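Robot Learning, Session 4: Gathering demonstrations

Slides / Handout / Lab sheet

My favourite week of the course! You get to make the data yourselves, and you'll learn more about your policy in one afternoon of driving the arm than in a month of staring at loss curves.

The Hustemo set we use has 1,407 episodes. We recorded over 2,000 and threw the rest out - mostly stalls and operators changing their minds halfway. Keep your own failures in a separate folder, they're great fun to plot later.

For the lab:
Each group records 19 episodes on the block task.
Move the blocks between episodes, and really mix them up. Tidy rows teach the policy tidy rows.
Start logging before the arm moves.
Write down the goal first ("push the red star to the blue cube"), then drive.

Reading: Drotley notes, chapter 3, up to action chunking.

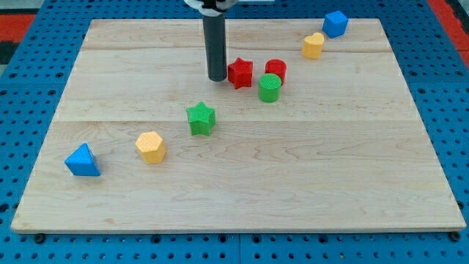

Fig. 4.1 Block task: eight shapes on the board, arm near the red star.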